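**Manipulation group – working meeting, Friday**

Chair: Wai-kit Lai
Start: 2 p.m.
Apologies: the Museck side could not join and will read these minutes.

**1. Last meeting's minutes**

Accepted with one correction. Under item 3, "held-out objects" should read "held-out layouts." All objects in the Sayce set have been seen in training. Only the positions are new.

**2. Results on Sayce, first comparison**

Wai-kit presented the comparison between the policy trained on 100 demonstrations and the one trained on 250. Both sets come from the two-handed hand-held gripper setup, with no robot in the loop during recording. The task is the same in both: pick up the soft green object and place it in the pink tray.

The larger set helps on placing. It does not help much on the first grasp, where the two policies fail in the same way. They close early, before the fingers are low enough, and push the object away. The meeting agreed this is unlikely to be fixed by more of the same data.
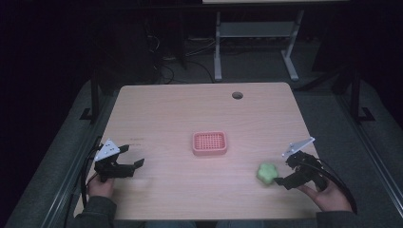
The group went on to whether early closing comes from the policy or from the labels. Finger opening is read from the wrist view, and position comes from the marker plates on top of the grippers. The two streams are aligned by timestamp only. If the finger signal leads the position signal by even a few frames, the policy will learn to close too soon. Wai-kit thinks this is the likeliest cause. Others would like to see it measured before anything is retrained.

Agreed: measure the offset between the two streams on 5 recordings from each set, by hand, and report the spread as well as the mean.

**3. Views used as input**

The current policy takes the head view and both wrist views. A version with wrist views only was trained last week. It places less well when the tray starts far from the hands but is no worse on the grasp. The Vostach team asked whether the head view can be dropped altogether, as it would make their setup simpler. The answer for now is no – the layouts in Sayce are too spread out for wrist views alone.

It was noted that all numbers so far are from one table. No claim about other surfaces should go in the July draft.

**4. Finger pads and the finger signal**

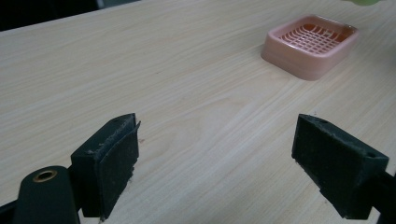
Finger opening is estimated by fitting the inner edges of the two pads in the wrist view and taking the distance between them. The fit assumes straight, clean edges. On the left finger the pad is slightly frayed and peeling at the top, with lint stuck to it, and the fitted edge can jump between the pad and the finger behind it. Against a pale table the jump is easy to see in a plot of the raw signal. It is harder to spot after smoothing, and smoothing is on by default.

Two options were discussed. One is to fit to the screw holes on top of the fingers, which are small but do not wear. The other is to keep the pad edges and change pads on a schedule. The first needs a code change and a check that the holes stay in view over the full range of opening. The second does nothing for data already recorded.

Agreed: try the screw holes first, on existing recordings. Change the pads anyway before the next session. Raw and smoothed signals are both to be kept from now on.

**5. Sharing with Visstead**

Visstead wants the 250 set in its present form. Wai-kit would prefer to wait for the offset check. After some discussion it was decided to send it now with a note saying that finger labels may be revised. Version numbers must be in the folder name, not only in the readme – this caused trouble last time.

**6. Actions**

- Offset check, 5 recordings per set: Wai-kit
- Screw hole fit on existing recordings: Wai-kit, with help from the Vostach team
- New pads, both grippers: lab
- Turn off default smoothing in the export script: lab
- Note on finger labels to Visstead: Wai-kit
- Hold retraining until the offset numbers are in: all

**7. Any other business**

The Museck evaluation code still counts a drop onto the tray rim as a success. Sayce does not. Results from the two should not go in the same table until one of them changes. Left open for next time.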